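What changes for the bench crew when a robot arm joins a PC teardown line?

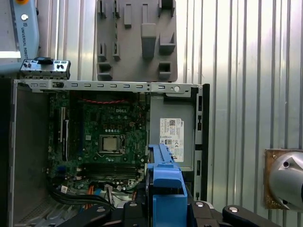

I lead one of two shifts at Clestora, where we take apart retired office desktops for parts and scrap. We're getting one arm cell in November and I'd love to hear from people who already work next to one. There are 13 of us on the benches and everyone does the whole machine, start to finish: side panel, front panel module, memory, processor, power supply, board out, chassis in the metal bin. With the Dell towers it usually gets to the point where the panel is off, the front jacks are unhooked and sitting up on the rail, and the board and power supply are still in place, and that's where everybody has their own way of going on. Some go for the cables first, some pop the processor lever right away. I'm excited about this (I've wanted one of these for years!) but a few people on my crew are quiet about it and I don't want to tell them things that aren't true. What did your people end up doing all day? Did the pace change? Did anybody lose hours? And who fixes it when it stops?

Posted by BenchSideMarge

Halvard Westerberg

Oh, you're going to have fun with this. I've been at Ditura going on four years and we've had two arms on desktops for a bit more than a year of that. I'll go through your list as best I can.

What people do all day: a lot less of the same wrist motion, a lot more sorting and deciding. Our arms do the parts that come out straight, so memory sticks and anything held in by a simple latch. People do cables. Cables are still ours and I think they will be for a good while, they flop, they snag, they run under things, and every refurbisher before us has tucked them somewhere different. So our old "whole machine" job got split into prep, cell, and finish. Prep opens the case and gets the cabling clear. Finish takes what the arm left behind and grades the parts.

The split was the hard bit, more than the arm. Folks who had been doing a whole computer by themselves for years did not love standing at prep for eight hours, and I don't blame them one bit. We rotate every two hours now and it's much better. If you only take one thing from me, set up the rotation before the cell goes live. We waited six weeks and lost a really good guy over it.

Pace: the first month was slower than by hand. By spring we were at 182 units on a good shift, and that's with the same number of people. Please tell your manager about the slow month in advance, because ours had a target on the whiteboard from the first morning and it made everyone jumpy.

Hours: nobody on our floor was cut. I can only speak for us, so ask for yours in writing. I did, and I got a straight answer, and I read it out at the shift meeting. It helped more than any demo.

Who fixes it: three of us took the training and we got a bump in pay for it. Most stops are small. A part slips in the fingers, a lever didn't open all the way, somebody set a case down an inch off. You clear it, reset, go. I love that part of the job, I'll admit it. Get people from the bench trained, they know what a stuck memory stick looks like.

tealwrench

we have one, its fine. loud when it drops stuff in the bin. wear your glasses

Kuo-hua Chiu

Agree with nearly all of Halvard's post, and I'd add some things from the Solura side, where we do smaller lots and lots of different models.

Mixed models are where you'll feel it. If your pallets are all the same desktop, great. Ours had 26 models in one month and somebody has to sort them before they reach the cell. That became a real job, and the woman who has it is the person everyone goes to now. She knows by the vents which case is which! So look around your crew for whoever already has that kind of memory.

Also, write down how your people do it today. All the different ways. We spent an afternoon with a notebook going bench to bench, and two of the tricks in there ended up in the arm's sequence. The people they came from were pretty proud, and you could tell the mood was different after that.

One thing I'd do differently: we put the finish bench too close to the cell door and people had to squeeze past carts. Leave more floor than the drawing says.

For the quiet ones on your shift, let them run it by hand for ten minutes with the trainer next to them. Our most doubtful guy, 61 years old, is now the one who stays after to try new pick points. Good luck, and please come back and post how it went in the first few weeks.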